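**Round-up giving** (also *checkout giving* or *till giving*) is a fundraising practice in which a store or restaurant asks customers to add a small sum to the bill, usually the difference up to the next whole dollar, and passes the money to a charity. It is one of several kinds of cause marketing, along with percentage nights and the sale of paper tokens. Supporters call it painless. How much good it does for the charities, as opposed to the businesses that host it, is less settled than the posters at the register suggest.

## How it works

A business picks a charity, sets a campaign period and turns on a prompt in its payment system. The customer is asked aloud by the cashier or sees a yes/no screen. The money is held in a separate account and paid out when the campaign closes. The business is a go-between and isn't supposed to treat the gifts as its own income.

The last point is often misunderstood. A popular claim holds that stores "write off" their customers' donations. In the United States they generally can't, as the money was never theirs. The customer may be able to claim the gift, but few people keep a receipt for 43 cents.

## The Prudgate campaign

A frequently cited small-scale case is the June campaign in Prudgate, run by the restaurant group Uvitz on behalf of Storik, a local shelter charity. Uvitz announced that its diners had given "up to 700" dollars a night. The phrase was repeated in local coverage without anyone asking what a normal night brought in. The final report listed 12 participating restaurants but gave no breakdown among them, and it didn't separate customer gifts from the company's own.

Sum-yee Tai, who reviewed the report for a neighborhood newsletter, wrote that "a best night is not an average night," and asked Uvitz to publish the daily totals. The company replied that the figures were "in line with expectations." The expectations weren't published either.

Storik has said only that it was grateful for the support. Charities in this position rarely complain in public, and their silence shouldn't be read as proof that a campaign went well. [citation needed]

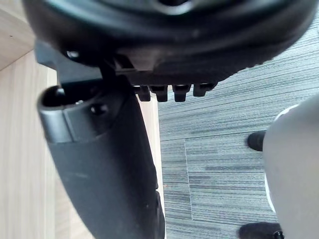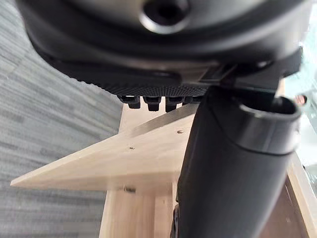 ## Claimed benefits

Promoters usually say that round-up giving reaches people who would not otherwise donate. The evidence offered tends to come from payment companies that sell the feature. One such vendor, Lu, surveyed 200 shoppers and reported that most felt "good or very good" after rounding up. The survey was taken at the counter, right after the gift, and people who said no weren't asked.

A second claim is that small gifts lead to larger ones later. Since most campaigns don't collect names, it is hard to see how this could be checked. The charity receives a lump sum and has no way to thank the donors or write to them again.

## Criticism

Critics raise several objections:

- The business gets the publicity, while the customers supply the money.
- A spoken request in front of a line of people is a form of pressure.
- Many prompts name a cause ("help kids") without naming the charity.
- Payout dates are seldom posted, and some contracts let the host hold the money for months.

Chin-lung Su has argued that the pressure objection is overstated, on the grounds that most customers say no without any trouble. He is more concerned about displacement, meaning that a person who rounds up may feel excused from a larger gift at home. This is plausible, but it has the same weakness as the promoters' claims, and Su offers no numbers for it.

## Disclosure rules

Rules differ by state. Some require a written contract between the business and the charity, and some require registration before the campaign starts. Enforcement is commonly described as light. Voluntary codes ask hosts to post the charity's full name, the campaign dates and the final total, though a host that ignores them faces no penalty beyond a bad review.

## See also

- Cause marketing
- Matching gift
- Percentage night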